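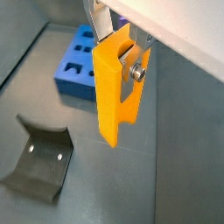

Why Does the Moon Change Shape?

7 February 2022
By Jayanthi Bhat
39 shares | 2 comments

The Moon does not make its own light. It shines when sunlight falls on it, and one half is nearly always lit. As the Moon travels around Earth, we see different amounts of the lit half - sometimes all of it, sometimes a thin curve. These shapes are called phases.

A new moon is hard to find in the sky. A full moon comes two weeks later. 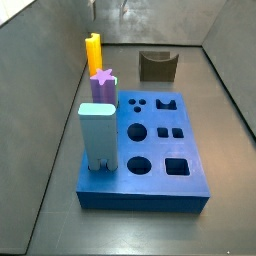
Dissanayake asked whether Earth's shadow makes the phases. It does not. Earth's shadow reaches the Moon only during a lunar eclipse.

60 comments on other Lernura pages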